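How to Fold a Flat Box Blank So It Stays Square

Posted in May by the Partington Paper Shed

I have been folding boxes for my soap and candle orders for two years now and I still get a little thrill when a flat sheet of card stands up and turns into something useful! It's a lovely skill to have, it costs next to nothing, and once your hands know the order you can do a whole batch before lunch.

You'll need a stack of blanks, a bone folder (the back of a spoon is fine), a ruler, and a table at hip height. I use the small Esberg mailers for soap and the deeper Wukine ones for candles, and the method is the same for both.

Start with the creases. A new blank has its fold lines pressed in, but they are stiff, and if you go straight to folding the walls will bow outwards. Lay the sheet with the outside face down. Put your ruler along the first line, hold it firmly, and run the bone folder down the crease from end to end. Then lift the panel to a right angle, press, and let it go again. Do this for every line before you try to build anything. It feels slow on the first box and then you find a rhythm and it goes like anything.

Next, work out which way the corrugations run. Folds that go along the ridges are easy, almost too easy, and they like to wander off the line. Folds across the ridges need more of a push. I do the hard ones first while my hands are fresh - you may prefer it the other way round.

Check the slots and tabs too. If a scrap of card is still hanging in a slot, push it out with a blunt pencil. Don't pull it, or you'll tear the top layer and the tear will run.

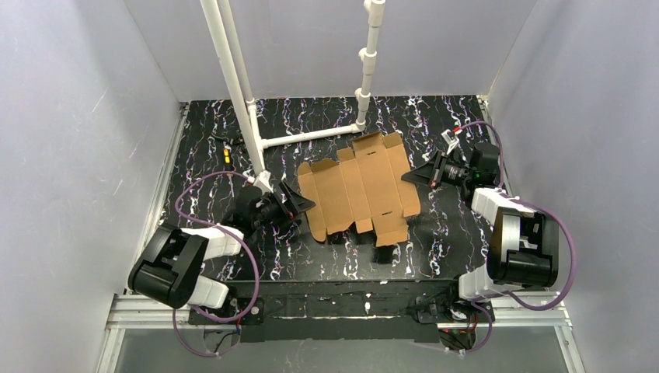
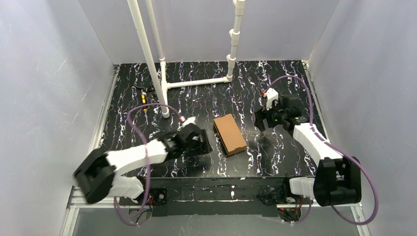

Cleltis left a comment on my last post to say that damp card is the real trouble, and that a batch kept in a garage will never fold crisply however well you crease it. I agree completely! Mine live indoors on a shelf now, flat, with a board on top.

Back to the box. Bring up the long side walls, then fold the corner tabs in at right angles. Bring the end wall up outside the tabs, roll the top half of it over them, and push the little feet down into the slots in the base. You should feel them catch. If one won't go, don't force it. Open the wall out, straighten the tab and try again.

Turn the box round and do the other end, then close the lid and tuck the front flap in. Set it on the table and press on opposite corners. If it rocks, one of the base creases needs another pass with the bone folder.

My best run so far is 125 boxes in a morning, with the radio on and a great deal of tea. I stack them in open trays with the lids up, so packing goes quickly later.

Comments

wick_and_wax: Creasing everything first has made such a difference, thank you. My lids sit flat at last.

Bramblepost: Does this work with the thin white card ones?

Partington Paper Shed: It does, but go gently - thin card creases in one light pass.

© Partington Paper Shed | Contact | Back to top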